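4. Teaching a pick-and-place task with the Tudo hand gripper

Read Section 3 first if the gripper has not been paired with its base unit. You need a charged battery, a clear work surface and a few household objects.

4.1 Preparing the table

1. Choose a table you can reach across without leaning on it.
2. Put the objects at least one hand width apart. Both fingers must fit between neighboring objects when fully open.
3. Place open racks and baskets so that the handles of any utensils point up or to the side, away from your wrist.
4. Turn off lamps that shine straight into the lens.

Note: Wire racks are harder to record than solid boxes. The fingers can catch on the rods, so approach from above and keep your speed low.

CAUTION: Keep your free hand away from the fingers while the trigger is pulled. Do not lift anything heavier than 400 grams.

4.2 Recording

1. Hold the gripper over the table with the fingers open.
2. Press the side button once. The status light turns green.
3. Move toward the object at a steady pace and stop before closing the fingers.
4. Squeeze the trigger slowly until the object is held. 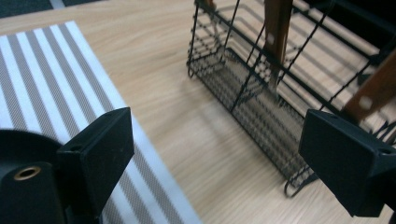 5. Lift the object clear of its neighbors and carry it to the target spot.
6. Release the trigger, back away and press the side button again.

Record each task at least 3 times from slightly different starting points. If the light blinks amber during a take, the unit has lost its position. Delete the take and start again from step 1.

Note: Some blur is normal while the gripper is moving. If error 113 shows on the base unit, the blur is too strong for the take to be used. Slow down or add light.

4.3 After recording

1. Set the gripper in its stand with the fingers closed.
2. Check the finger screws for play and tighten them by hand. Do not use a power driver.
3. Wipe the finger pads with a dry cloth.
4. Connect the base unit and choose Send Takes.

Error 233 means the storage is full. Send or delete old takes before you record more. Spare finger pads are sold in pairs.

Continue with Section 5, Reviewing Takes.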